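Plier une chemise, une affaire de géométrie

Le pliage d'une chemise obéit à des contraintes simples : un rectangle de corps, deux manches, un col plus épais que le reste et une bande rigide, la patte de boutonnage, qui traverse le devant. Les méthodes enseignées dans le commerce traitent ces éléments dans un ordre fixe. Hanneke Koster, formatrice en présentation textile chez De Haan, en retient 3, qu'elle fait répéter aux vendeurs de l'enseigne Trastik avant la saison de novembre.

La première opération est la mise à plat. Elle prend plus de temps que le pliage lui-même et conditionne tout ce qui suit. Un faux pli enfermé entre deux épaisseurs se marque sous le poids de la pile et ne disparaît qu'au fer.

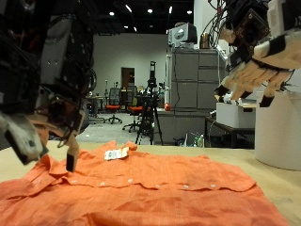

Le col constitue la principale difficulté. Sa double épaisseur, souvent entoilée, garde la forme prise au séchage ou au transport, et le tissu du corps suit. Sur une chemise orange étalée devant vers le haut, col relevé et froissé, l'étiquette blanche reste apparente et les petits boutons blancs dessinent une ligne en travers du devant. Cette ligne sert de règle. Tant qu'elle ondule, le corps n'est pas d'équerre et les côtés ne tomberont pas à la même largeur. Koster demande de rabattre le col en premier, puis de tendre la patte entre deux doigts, du pied de col à l'ourlet, sans tirer sur les boutonnières.

Le support compte également. Un plateau en bois nu laisse glisser les popelines et facilite la rotation du vêtement ; un molleton retient l'étoffe, ce qui convient aux viscoses mais gêne les reprises. La table Mutberg, que De Haan utilise en formation, offre 60 centimètres de profondeur. C'est peu pour une grande taille : l'ourlet pend et son poids déplace le tissu.

Vient ensuite le pli transversal. Les manuels le placent à mi-hauteur, mesurée du pied de col à l'ourlet. Koster préfère le descendre légèrement - l'épaisseur du col fausse la symétrie dès que la pile dépasse quelques pièces.

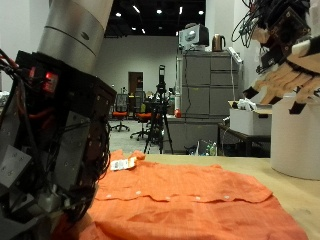 Un pli transversal ne doit jamais tomber sur un bouton. Le bouton crée une surépaisseur ponctuelle, le tissu bâille de part et d'autre et l'arête se déforme. On décale donc d'un centimètre ou deux, quitte à perdre l'égalité des moitiés. L'arête se forme avec le plat de la main, du centre vers les bords, en un seul passage.

La planchette de pliage supprime une partie de ces réglages. Celle d'Unov, en polypropylène, impose une largeur constante. Trastik en a équipé 782 postes. Elle ne corrige ni le col ni les faux plis, et les tissus fins y glissent pendant la rotation du volet latéral. Pour ces matières, la formation revient au pliage à la main, patte boutonnée un bouton sur deux.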